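Projects > Student Reports > Engineering Design > Equipment Planning
Last updated: 05/02/2026

What a Folding Robot Costs Before It Folds Anything
Finlay Galbraith and Mhairi Ritchie, Team Lakum
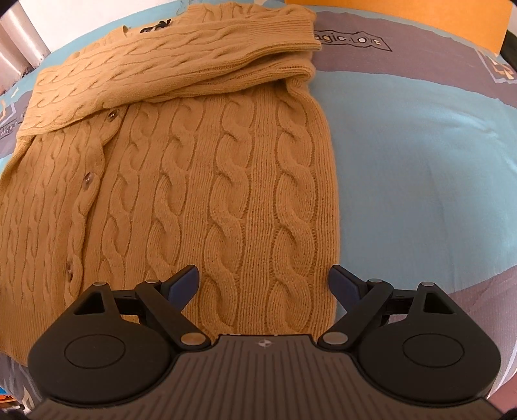 1. What we were asked to do

Our assignment was to write a purchasing plan for a small garment-handling project, covering everything needed to record people folding clothes with hand-held grippers and then try the same folds on a robot arm. The budget ceiling was $3,000. We were told this was generous. The person who told us had not priced an arm.

We called the project Lakum, after spending most of a meeting on the name and the last few minutes of it on money. The proportions improved later.

2. First draft of the budget

Our January draft put nearly everything into the arm and left $181 for the rest. "The rest" was a single line in the spreadsheet. It had to cover grippers, mounts, storage, spare finger pads, cables, shipping and clothes. Our adviser returned it with one question mark in the margin, next to the word "rest."

We rewrote the plan from the other end. A hand-held gripper can collect useful demonstrations with no arm in the building, so the grippers moved to the top of the list and the arm became a rental, to be booked once we had something for it to do.

3. Garments

We had planned to buy a stack of identical T-shirts. Mhairi argued that a robot trained on identical T-shirts would be very good at exactly one drawer. She wanted knitwear, and the cable-knit cardigan won her the argument. It is thick where the sleeve folds over the body, it has buttons down the placket, and the cables give the fingers plenty of ridges to meet. Finlay still wanted the T-shirts, mainly on grounds of price, and got a smaller stack than he asked for.

The final garment list has 9 types, most of them secondhand. Printed bedding is on the list too. A plain work surface is easier for software, but people do fold laundry on beds, and beds tend to come with sheets that say things like "magic LOVE."

4. Quotes

We asked two suppliers for gripper prices. Novavside answered the same day with a clear number and a delivery time that ran past the end of the course. Trillcombe could deliver sooner but charged separately for finger pads, which we discovered on the second page of the quote. Pads are a wear item, so we treated them the way you treat printer ink and assumed the worst.

We chose Trillcombe and budgeted for up to 100 replacement pads over the life of the project. This looks like a lot of pads. We would like to be embarrassed by the leftovers.

The arm rental quote came from MacKinnon and is charged by the week, with a deposit. The deposit comes back eventually. Our spreadsheet did not understand "eventually," so we entered it as spent.

5. Things we forgot

- Somewhere to store the clothes between sessions
- Sales tax, twice
- Return shipping on the rented arm, which weighs the same going back
- Lint rollers (fuzzy yarn was Mhairi's idea, and so the lint rollers are now her department)
- A second set of storage drives

6. Where the plan stands

The revised plan fits under the ceiling if the rental stays short. Every extra week comes out of the pad money, and after that out of the garment money, at which point Finlay gets his T-shirts after all. We recommend ordering the grippers first and holding off on the rental until the recordings have been checked. The order form is filled out and waiting for a signature.

Filed under: Student work, Robotics, Budgets & purchasing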